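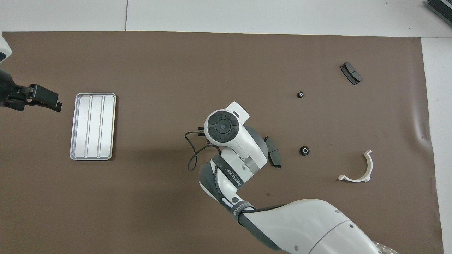 I have lost more bushings than I have ever installed. That might be a slight exaggeration, but if you've done brake work on a bench where everything small and black and round wants to roll off toward the drain, you know what I mean! So when Ritva Koivisto passed me the Gristum parts tray and said "use it for a while and write it up," I said yes before she got to the part about a deadline.

I've had it for six months now. I paid her back for it in the end, so consider this the opinion of someone who is keeping the thing.

It's a plain metal tray with rounded corners and three long compartments running side by side down its length. No lid, no magnet, no foam. I went in thinking I'd miss the magnet (my old round dish had one and I swore by it), and for the first couple of weeks I did. Then I noticed I'd quit picking steel fuzz off everything before it went back on the car, and I got over it pretty fast.

## What I put in it

Mostly bushings, caps, clips and the odd pin. The long compartments are what sold me. I lay things out in the order they came off, top to bottom, and when I go back the other way I just work up the row. With the round dish I was always fishing through a pile going "is this one of the big ones or one of the little ones?" and getting it wrong half the time.

Brake pads are another story. You can set a pad on top, sure, but it straddles the ridges and sits there looking silly, and then you can't get at whatever is underneath. Pads stay on the mat in my setup. Same with anything curved. I've got a white plastic bracket, a big half circle with little tabs on the ends, and there is no tray on earth I'd bother putting that in – it gets its own patch of mat and I work around it.

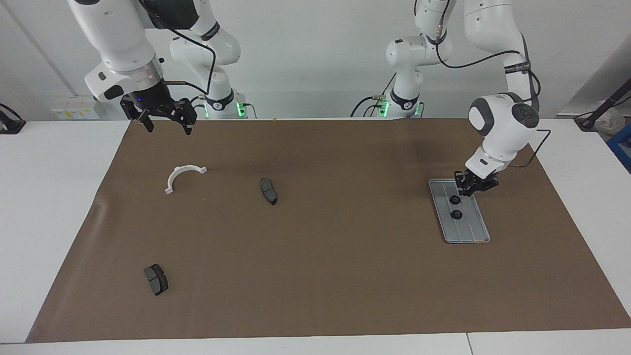
**Bullard Garage Club – Bench & Small Parts Group**

Two black bushings one above the other, lengthwise, is pretty much how I like to load it. They're easy to spot against the light gray metal, and that matters more to me every year. On my old black dish, a black rubber part was basically invisible unless I stuck my face in it.

Now the gripes, and I do have a few.

The compartments are shallow. Great for getting your fingers in, less great if you like to pick the whole tray up and walk across the garage with it. I did that in July with a full load, caught my hip on the vise, and spent a very sweaty evening on my hands and knees with a flashlight. Load it, leave it where it is. Lesson learned.

It also slides. On a bare white tabletop it scoots away from you if you bump it, and it's a noisy little thing when it does. On a mat it stays put much better. I use a brown one from Trurnena that covers most of the table, and I like that color more than I expected to: white plastic shows up on it, dark gray pads show up on it, and grubby fingerprints mostly don't. Diệp Lý keeps hers on a folded shop towel and says that works fine too.

And the finish shines back at you under a bright overhead light. I turned my lamp a little to the side and that was enough for me, but if you're stuck with a ceiling fixture right over the bench it may bug you.

## Compared with the Frei

A few of you asked, so: I borrowed the Frei tray for a weekend. It's deeper and it has a lot more pockets, and for a carburetor or anything with 10 different screw sizes I'd probably pick that one. For brakes I found the pockets fussy. My parts are short and chubby and I kept having to tip the tray to get them out. The Gristum I can clear with one finger, just push everything down to the end and scoop.

Cleaning is easy either way. Warm water, dish soap, an old toothbrush for the corners. I let the Gristum air dry on the rack next to the coffee mugs, which has been discussed at home.

I'd buy it again, and I'm thinking about a second one so I can keep left side and right side apart. Mine is back on the club shelf most evenings after six if you want to try it with your own parts first. Please wipe it before you put it back!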